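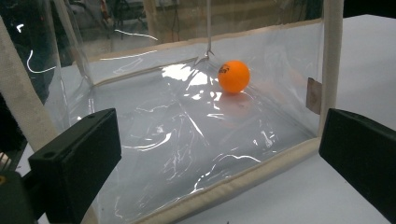 Ticket 237
Project: Plitbridge Robotics Club, ball-and-bin task
Status: Open (again)
Priority: High, according to the person who filed it
Component: Grippers / policy / possibly the laws of optics

Summary: Ball pickup from the clear bin fails more often than it works.

Steps to reproduce:
Put the ball in the clear bin. Start the Ristar policy. Wait.

Expected: Fingers close on the ball, ball leaves bin, club members high-five in a dignified manner.

Got: Fingers close on a patch of glare a little to the left of the ball, lift it with great care, and deliver it to the drop zone. The policy then reports success. I admire the confidence.

Environment: Prillar firmware 4, stock fingers, orange ping-pong ball. Training set is 3,000 demos, nearly all of them recorded with the old cardboard tray before we switched to the clear bin in November. I mention that last part in passing and would like everyone to forget it until I've ruled out the hardware.

Log

3:10 – Checked the finger calibration. Fine. Checked it again in case it was embarrassed the first time. Still fine.

3:25 – Swapped the left and right grippers. Same miss, same side. So it isn't the gripper, and I owe the left one an apology for what I said in ticket 231.

3:40 – Turned off the overhead light nearest the table. The miss moved. It got smaller, then after a few runs it picked a new shiny crease to fall in love with. Turned the light back on because the team at the next table was soldering and had opinions.

3:55 – Put the ball out on bare paper with no bin anywhere near it. Picked it up every time. Put it back in the bin, and we were back to harvesting reflections.

4:15 – Tried smoothing the floor of the bin by hand. The plastic is soft and has its own ideas. Push a wrinkle down in one corner and it comes up in another, usually right next to the ball. Tape was suggested. Tape is also shiny.

4:30 – Accepted that this is a data problem. Started new demos by hand, both grippers, a mix of ball in the bin and ball outside it. First few takes thrown out because I kept bumping the wall of the bin on the way in and the whole thing leaned over like it was listening.
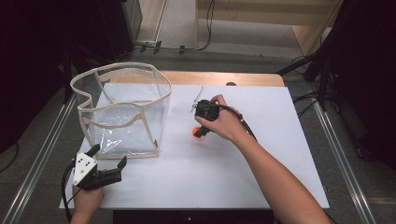
Abdelghani Kabbaj wrote: Before you record any more, can you say which demos had the bin in view but the ball outside it? If those all go in with the same label as the in-bin ones, the policy may learn that the bin is decoration. Also please move the bin between takes. The last batch had it in the same place every time and we paid for that at the Esfahani qualifier.

Reply from ticket owner: Fair. I've split them into two folders, "in" and "out", and renamed the folder formerly called "new new final". Bin now gets moved and turned every take. I am doing this by eye and am probably less random than I think.

5:05 – Retrained on the small set only, just to see. It reaches for the ball. It reaches too high and closes on air above it, but it is the correct air. I'm calling that progress.

5:20 – Found that the crop in the wrist camera config was still set for the tray, so the bottom of the picture was being thrown away. Fixed. I don't want to talk about how long that line has been there. My name is on the commit.

5:35 – Full retrain started with the old tray demos weighted down. It'll run overnight if the lab PC doesn't decide to update itself.

To do: more demos with the lights changed, a second ball color, and a check on the success detector, which currently believes anything the gripper tells it.

Leaving this open until the results are in. Please don't iron the bin.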